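Temitope Obi
thread: the alphabet blocks, sorting them at last

right. blocks out on the table, all of them, no more putting it off

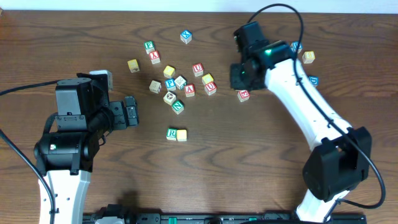
How do you clean old wooden alphabet blocks without lifting the letters?

Barely damp cloth, one drop of washing up liquid in a bowl of warm water, wipe and dry straight away. Never soak them. Try one corner of one block first and leave it overnight before you do the rest.

ok so. background for those who missed last week. my aunt moved out of the house in Numthorpe and I got the toy box. jigsaws (most), a spinning top, the blocks. the spinning top has already been claimed by my sister

21 blocks. have checked under the sofa, in the box, in the other box. 21. I'd want 26 for a full alphabet but we've got more than one X so it was never going to be a simple one of each was it

more than one X. who needs that. what is a child spelling

there's a blue X and a red X. also a green F which I am very fond of for no reason

sorting by colour first, then letter. tried letter first and lost my place twice, tea went cold

someone on here asked if they're the 1913 ones out of the Nillunitz catalogue. doubt it very much!! my aunt says they came from a shop in Dutham when she was small and she was not small in 1913. no stamp that I can find. would be nice though

if anyone has a Nillunitz set and can put a ruler against one for me I'd be grateful, even just to rule it out

what I'm doing with them, as three people have now asked:
– wipe
– dry on a tea towel overnight, window open
– light sand on any rough corners, only the bare edges, NOT the letters
– into a cotton bag with a drawstring, no lid, no plastic tub

the plastic tub is how the jigsaws got that smell. learned that one

re paint. they're going to the nephew (he's two, everything goes in his mouth) so I'm not handing them over till I've had them tested. old paint can have lead in it and you can't tell by looking. if it comes back bad they go on a high shelf and he gets new ones from me. same goes for sanding tbh, so no sanding till the result is in. ignore the order of my list above, wrote it in a rush

my mum: "you all chewed them and you're fine". mum. please

testing place in Pons quoted me up to 10 working days. posting one off tomorrow lunchtime if the queue's not daft. not sending the green F

replacements: been looking at odd letters online. found job lot 604 in an auction listing, "mixed childrens bricks, some wear", one blurry photo, could be anything. could be all Xs knowing my luck

not bidding. probaly not bidding

also if you buy odd ones measure yours first. across the face AND the depth. old sets vary more than you'd think and a tower with one fat block in it falls over every time

q from replies: would I repaint the faded ones. no. would rather have them faded. if it's for a kid to use daily and the paint's flaking thats a different matter, but I'd buy new at that point

q from replies: do I use vinegar. no!! tried it on a wooden jigsaw once and the picture went cloudy down one side

q from replies: oil? not on painted faces. bit of beeswax on bare wood is fine if you buff it off properly, otherwise it goes tacky and picks up every bit of fluff in the house

tried to spell my nephew's name with what's here. can't. can't do my sister's either. she took that personally

best word so far from my mum over the phone is FOX, but only if one I've got down as a zero counts as an O. she says it counts. I've let her have it

right, cloth's out, bowl's out, radio on. will do the yellows first then see how I feel

jigsaws are next, there's a harbour one with no lid so nobody knows what it's meant to look like. back when I've got the test result

Filed under: Home & Hobbies > Old Toys > Cleaning and Repair

More from Temitope Obi
The toy box from Numthorpe, what was in it
Getting the musty smell out of jigsaws (partly worked)
Cotton bags from an old pillowcase, no pattern
Is this spinning top meant to hum?

Contact | © Temitope Obi | Back to top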